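Right, long overdue thread on the hand-held grippers I've been building at the shared workshop in Lallthorpe. Kettle on, this one has screws in it. 1/

Quick recap if you missed the February posts: the project is called Pramwood. It's a pair of grippers you hold yourself, one per hand, each with its own camera, so you can do a job the way you'd normally do it and record how the fingers moved. Later on an arm gets to learn from it. 2/

The first version was dreadful to hold! Too much weight out in front, and my wrists were done after nine goes. So I moved the handle forward, stuck the metal bits on top and rerouted every cable. SO much better. 3/

The current job is the simplest one I could think of. Phone, white bin, put one in the other. I've set myself a target of 100 clean recordings before I'm allowed to make it any harder. 4/

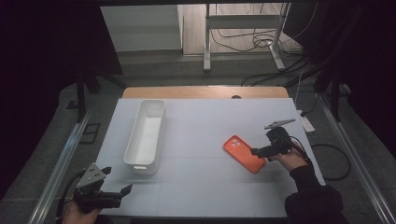 Both grippers out, right hand going for the phone.

Phones are a lovely test piece, by the way. Flat, slippery if you take the case off, and awkward to get a finger under. I keep the case on for now. I'm keen, I'm not daft. 5/

The best thing I've learnt so far is to slow down on the way in. I was snatching at things, and when I played it back you couldn't tell when the fingers had closed. Half speed feels silly for a few minutes and then you stop noticing. 6/

Cables though. Every gripper has a lead and every lead wants to be under my elbow. If anybody has a neat way of hanging them overhead that still lets you reach across your own body, please shout. I've tried elastic and it pulled my hand off course. 7/

Someone asked what it costs. The Soomro motor boards were the big spend, and I got those second-hand from a chap clearing out a unit in Teltcombe. All in, I've spent £176 on this version, not counting the filament I ruined learning what a brim is. 8/

Now the bit I'm most pleased with, which is the view from the gripper itself. I spent ages on the camera angle. Too steep and all you get is fingertips, too shallow and you lose the spot where they meet. 9/

Fingers wide, bin between them, handle slot facing me. I love how clearly both fingers show up against all that pale stuff — dark green was a good call.
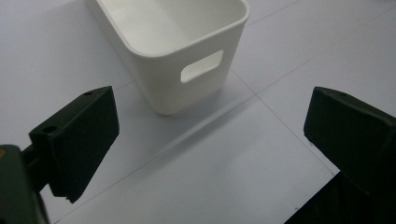 What's next on the list

Softer pads for the inside faces. They're flat at the moment and I'd like a bit more give. I've got two kinds of rubber sheet to try, and some bath mat, don't laugh. 10/

A proper grip for smaller hands. Mine fits me and hardly anyone else, and there's a queue of people at the workshop wanting a turn, so I'm redrawing the handle with a part you can swap. 11/

Then the reverse job: taking the phone back out of the bin. Getting the fingers down inside without knocking the sides is properly hard and I can't wait to have a go at it. 12/

I'll put the finger files up once I've fixed one screw hole that's a hair too tight. You can drill it out, but I'd rather you didn't have to! 13/

Nearly forgot, for the person who wanted to know about left-handers: the two are mirror copies, same parts flipped, so print whichever side you want first. Shout if you start one, I'd love to see it. 14/14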